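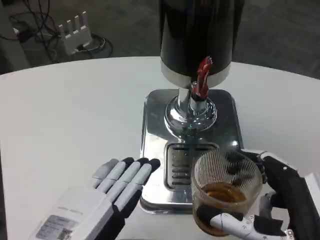 Dispenser task, both hands on the round table, cup in the right.

23 September 2022

I promised myself I would write up the budget thinking properly this time, and not leave it on the back of a delivery note as I did for the arm mounts (which, if anyone is wondering, I still haven't found). So this is going to be a long one, and you should probably fetch a drink of your own before you start. The equipment request has to go in before the end of the month, and I'd like everybody who works at the table to have had a chance to grumble at it first.

Where we stand. The drinks dispenser work has become the thing we do most, and it has shown us very nicely what we are short of. When we bought the hands in the first place we were thinking about blocks and pegs, solid well-behaved objects, and nobody put a line in the plan for cups, or for liquids, or for the sheer amount of wear you get from closing fingers round thin ribbed plastic over and over. I don't regret the purchase at all, they are lovely hands and I am very fond of them, but the next round of money ought to follow what we really do all day.

Spare hands first. I asked Rotard and Katona for prices back in August. Rotard came back quickly, with a proper itemised sheet, and will sell single fingers as spares. Katona took a good deal longer and only offers the complete hand, though they throw in the wrist housing and the cable, and their warranty wording is kinder about moisture. I went back and forth on this for most of a week. My leaning is Rotard, with 2 spare thumbs and a small stock of fingertips, and no spare complete hand this year. The thumb does so much of the work when you hold a cup that it is bound to be the part we want first, and I'd sooner have it in the drawer than be waiting on a parcel.

The fingertips deserve a word of their own. They are cheap compared with everything else on the list and I think we have been silly about them, treating them as if they were part of the hand and would last as long as the hand does. They are more like bicycle tyres. I've asked for 40, and I'd like whoever changes a set to write the date on the sheet inside the cupboard door, so that next year's request can be based on something better than my memory.

Next, cables and connectors. Driltevau do a moulded right-angle lead in two lengths, and I'd like to try the shorter one at the wrist, with the longer one kept for the shoulder run. I had a very pleasant telephone call with them about bend radius (pleasant for me, anyway, I may have gone on a bit) and they are happy to send a sample before we commit. While we're at it I have put in a floor cable channel and one more decent power strip. They cost very little and I have left them off two requests running because they felt too dull to ask for, and that is a poor reason. They are on this one.

Then the cups and the dispenser itself. The clear ribbed cups are fine and I don't propose to change them, only to buy by the carton and from one supplier, so that the wall thickness stays the same from one batch to the next. We lost a good part of August to a batch that was softer than the last, and all our grip settings had to be gone through again. I'd also like a second dispenser of the same pattern, with the lever tap, so that one can be away being cleaned while the other is in use. Mololbridge have them in their catering list and will hold the price until our money comes through. I asked whether they could supply one with a plain matt base, as the shiny one gives us so many reflections to deal with, and they said no, but very politely.

The total as I have it now is 1375, before delivery, made up of the thumbs, the fingertips, the leads and floor bits, the carton of cups and the second dispenser. That is within what we were told to aim for, and there is a small amount left which I would rather keep back than spend for the sake of it. Somebody will want to spend it on a better stool. I have some sympathy.

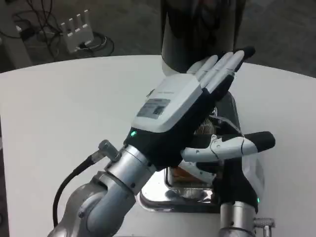 Troels Hedegaard read all of the above over lunch and wrote back that he would turn the list upside down: buy the complete hand from Katona now, let the second dispenser wait a year, and get the cups from wherever is cheapest. His argument was that a drawer full of fingers is no use on the day a wrist goes, and that we could clean the dispenser in the evening like sensible people.

I have thought about that a good deal this afternoon, and he is at least half right. A wrist fault would leave us with one arm doing nothing, and there is nothing on my list that would help. On the other hand a complete hand would eat the whole sum and want more besides, and we'd have to put it in as a separate capital request, with the long form and the extra signature. So what I'd suggest, and I'd be glad to hear whether it suits, is that the small list goes in as it stands and I start the long form for the Katona hand straight away, to be considered in the next round. I will ask them whether they would lend us one against the order if ours failed in the meantime. They may laugh, but it costs nothing to ask.

On the cups I am not budging. Troels wasn't here for the soft batch.

Things still to do, mostly for me:
Get the written quotation from Rotard with the thumbs and fingertips on separate lines.
Ask Driltevau for the sample lead, short version.
Measure the cable run from the table to the wall before ordering the floor channel.
Ask Mololbridge whether the spare taps fit both sizes of dispenser, and whether they come in a pack of 8 or singly.
Find the delivery note with the arm mount figures on it. It was in the blue folder, and the blue folder was on the windowsill.

Comments in pencil in the margin, please, and I'll copy everything out neatly before it goes upstairs.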